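Jeltico Countertop Dehydrator, Model 3461
Section 7: Drying and Storing Fruit

Before you start
Wash your hands and wipe down the shelves. Plug the unit directly into a grounded wall outlet.

1. Cut the fruit into even slices. Thick slices need more time.
2. Lay the slices on the shelves in a single layer. Leave a gap between pieces.
3. Slide the shelves in until they click. Close the door.
4. Press MODE until FRUIT shows on the display, then press START.
5. Turn the shelves front to back halfway through the cycle.

CAUTION: The top vent gets hot. Keep it clear of curtains and paper towels.

NOTE: If E44 shows, the door is not fully closed. Open it, close it again and press START.

6. When the cycle ends, leave the door open until the shelves are cool to the touch.

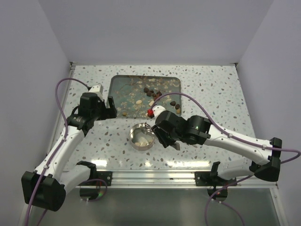
7. Check the fruit before you pack it. Spread a few pieces on a tray and tear one in half; no moisture should bead along the tear. A tray with a rim, like the gray-green one with the floral pattern, keeps small pieces from rolling off. Return any damp pieces to the unit.
8. Pack in airtight jars and label each one.

Replacement shelves: order part 476.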